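A day at the Jesteck knitwear mill, Penon

Posted 2018-03-15

Jesteck opens its mill to visitors twice a year, once in spring and once in December. I had missed the December one, so I booked the spring day as soon as the places came up. The ticket was free but you had to choose a tour time, and I took the first of the morning.

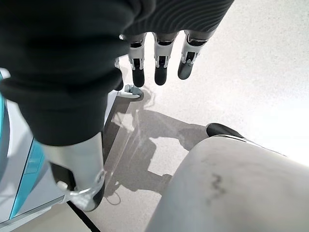

Reading time: 8 minutes

Penon is at the end of a branch line and the mill is a short walk from the station, downhill most of the way. If you drive, the car park is across the road and shared with a builders' merchant. There is a sign asking visitors to keep to the left-hand side, and on the day most people did. The entrance is through the old gatehouse, where you sign in, get a sticker and are told to tie back long hair and take off scarves.

Our group had 18 people in it. The rest seemed to be a mixture of hand knitters, some fashion students with sketchbooks and a few people who lived locally and had never been inside. I knit a little, badly, and mostly wanted to see how a ribbed cuff is made on a machine, which I have read about several times without understanding.

We began in the yarn store. It is cooler than the rest of the building and smells strongly of wool and cardboard. Yarn comes in on cones, and the cones are kept by shade and by batch. The guide spent a long time on batches. Two deliveries of the same navy can differ enough to show as a line across the back of a jumper, so a garment is always knitted from one batch, and anything left over at the end of a run goes on a separate shelf for samples and repairs. The dyeing is done elsewhere, by a firm called Abbasi, and each cone carries a small paper ticket with the dye lot written on it. There are 257 shades on the current card. Most orders use fewer than a dozen of them, and the dark ones sell best by a long way: black, charcoal, navy and a brown that I would have called black.

From there we went up a flight of stone stairs, worn in the middle, to the knitting floor. It was loud. We were given foam earplugs, and the guide stopped talking and used a set of laminated cards instead. I thought this worked well, though the people at the back could not read them. The older machines are flat-bed frames that make body panels, several side by side. The newer ones are computer controlled and can make a shaped piece with very little waste. You can stand quite close to both. The carriage goes across, the needles rise and fall in a wave, and the fabric comes down underneath under tension. It grows more slowly than I had imagined.

I got my explanation of ribbing here. A machine with two beds of needles can knit a stitch facing forwards on one bed and a stitch facing backwards on the other. If you alternate them you get ridges, and because the ridges fold in towards each other the cloth stretches sideways and springs back. Once I had seen the two beds meeting at an angle it was obvious. For a jumper the rib is knitted first and the machine then transfers the stitches and carries on in plain knit. For a beanie or a polo neck the rib may be the whole piece. The guide passed round a few samples in different gauges so that we could pull them about. The finest felt more like a heavy T-shirt than a jumper.

Linking was the part I enjoyed most. This is where the separate panels are joined, and for collars it is done by hand on a round machine with a ring of points. The operator puts each loop of the collar on to its own point, then each loop of the neckline over it, and the machine chains them together. It is slow and needs very good light, and they said black yarn is the hardest on the eyes. Linkers take longer to train than anyone else in the mill. One of them let us look through her magnifier at a half-finished neck. I could not have put three loops on in the time she did a whole shoulder.

After that comes washing. Panels come off the machines a bit stiff and oily, as the yarn is waxed and lubricated so that it runs well, and it is only after a wash that the fabric fills out. We were shown two pieces of the same size, one washed and one not, and most of us guessed wrongly about which would be softer on the skin after a few wears. The steam room was too hot to stay in for long. Garments are pulled over flat metal shapes, steamed and left to settle before they are measured.

The last stop was inspection and mending. Every piece is drawn over a lit table and checked for dropped stitches, thin places and stray fibres of another colour. Small faults are mended with a needle and a length of the same yarn. Larger ones go in the seconds bin for the shop. The mill finishes 3,000 pieces in a good week, and all of them go through that one room. I asked whether it was the bottleneck and was told that it was that or linking, depending on who you asked.

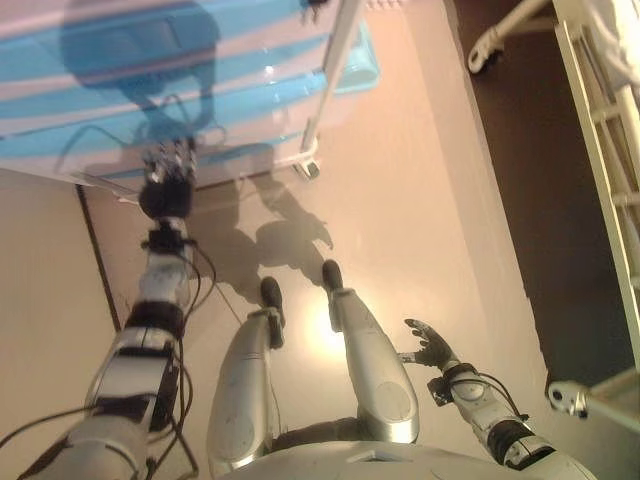

Can visitors bring in their own knitwear to be mended?
Only on open days, and only if it is wool or a wool blend. Leave it at the gatehouse in a named bag when you sign in, and pay for the mending when it is posted back to you.

I had not known about the mending, or I would have taken a cardigan that has had a hole in the elbow for two winters. Several people in our group had clearly been before and came with carrier bags.

Lunch was in the canteen, which is open to visitors from midday. There was leek soup, cheese rolls and a tray bake. Card payments were not working when I was there, and the nearest cash machine is back up by the station, so take some money. The tables were full by half past twelve and people ate outside on the wall, where it was bright but windy.

The mill shop is in a separate building run by Zokwood, who also sell blankets and socks from other makers. It is smaller than I expected and the queue went out of the door. Seconds are on rails at the back, sorted by size but not by fault, so you need to check each one yourself. I looked over a charcoal crew neck for some time before I found the problem, a slightly uneven rib at one cuff. I bought it. There were also bags of offcuts and end-of-cone yarn, eight balls to a bag, already picked over by the time I got there. If yarn is what you are after, go to the shop before the tour.

A few practical points. The tour takes an hour and a half and you are on your feet for all of it. There is a lift to the knitting floor but you have to ask for it when you book, as it is on the far side of the building and someone has to come down with a key. Photographs are allowed everywhere except beside the computer screens on the newer machines. Children under twelve can come to the shop and canteen but are not taken on to the knitting floor. Wear something cool under your coat, as the temperature goes up at each stage until you reach inspection.

I would have liked longer at the linking machines and less time on the company history, which is covered by the boards in the gatehouse anyway. The guide was good at answering questions and did not hurry anyone along. The next open day is in December, and booking is through the mill's own website. Trains back from Penon are hourly in the afternoon and the waiting room is locked after four.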